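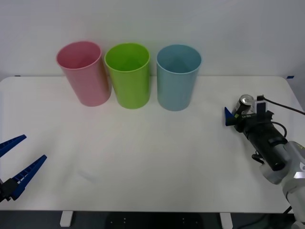

Figure 6. Table view, right gripper holding the can, left gripper open.

Documentation > Wuisan Control Software > Setup and Teaching

6. Teaching a Hold and Pour Routine

This section covers setting up a two-arm routine in Wuisan, using one can and three cups as the work items. Finish the arm calibration in Section 5 before you start. If the status bar shows "Arms not matched", the steps below will not save.

6.1 Register the work items

1. Open the Kaltside panel and select Table View.
2. Press Capture Background with the table clear. Keep both arms folded back while it runs.
3. Place the cups in a row near the back edge of the table, open end up.
4. Press Find Items. Kaltside draws an outline on each cup and lists it by color.
5. Rename the entries. The planner uses these names in every later step, so keep them short – "pink", "green" and "blue" work well.
6. Set the can down within reach of the right arm and press Find Items again.

Note: Kaltside finds a cup by its rim. Cups that almost touch are sometimes returned as one item. If the list is short by one entry, move the cups apart and repeat step 4.

Note: A cup that leans is still accepted if the Tilt field is shown in black. If the field is shown in red, straighten the cup.

6.2 Plan the lift and the turn

1. In the planner, select Right Arm, then New Routine.
2. Add a Grasp step and choose the can as the target.
3. Set Grip Force to 43. This is a unitless setting from 0 to 200. A thin can will dent at high values.
4. Add a Lift step. Choose Rim Height so that the can is raised level with the cups.
5. Add a Turn step and set the can on its side, lid end toward the arm. Use this pose for checking wrist range only, with an empty can.
6. Set Left Arm to Hold Open. The planner will keep it where it is and route the right arm clear of it.
7. Press Preview, then Run Slow.

CAUTION: Keep hands off the table while Run Slow is active. The stop button on the screen pauses the planner only. Use the hardware stop to cut power to the arms. 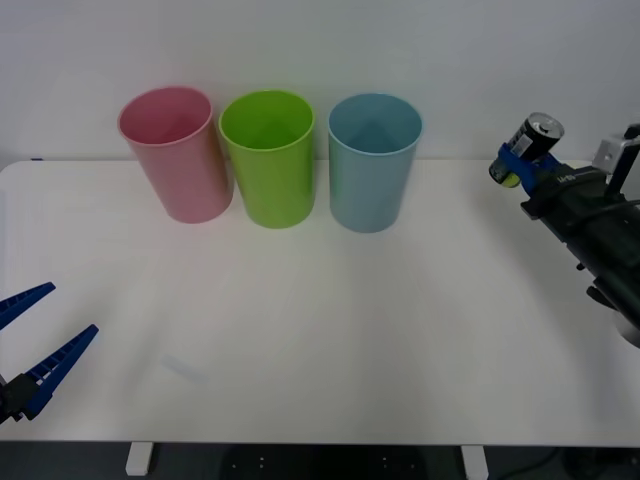 6.3 Check the grasp with the wrist view

1. Return the can to upright and lower it until it is on or just above the table.
2. Select Wrist View. The lid should be fully in view, with one finger on each side of the can.
3. Check that the fingers meet the can below the rim. A grasp on the rim itself tends to slip when the wrist turns.
4. Press Mark Opening and click the drinking hole in the lid. The planner stores its direction and uses it to pick the pour side.

The mark is tied to the grasp, so it is lost whenever the fingers let go of the can. Regrasping at the same spot does not bring it back – you have to mark the opening again.
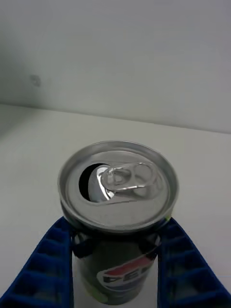 If the stored direction faces away from the cup you want, do not turn the can by hand in the fingers. Add a Release step, set the can down, rotate it on the table and grasp it again. Shiny lids can also confuse the edge finder. Lower the Exposure slider until the hole and the pull tab show as separate shapes, then repeat step 4.

6.4 Error codes

249 – Item lost between Find Items and Grasp. Run Find Items again.
2254 – Planned path crosses the other arm. Move the idle arm back and press Preview.

Routines are saved to the Anari folder on the control computer. Export a copy before you update Wuisan.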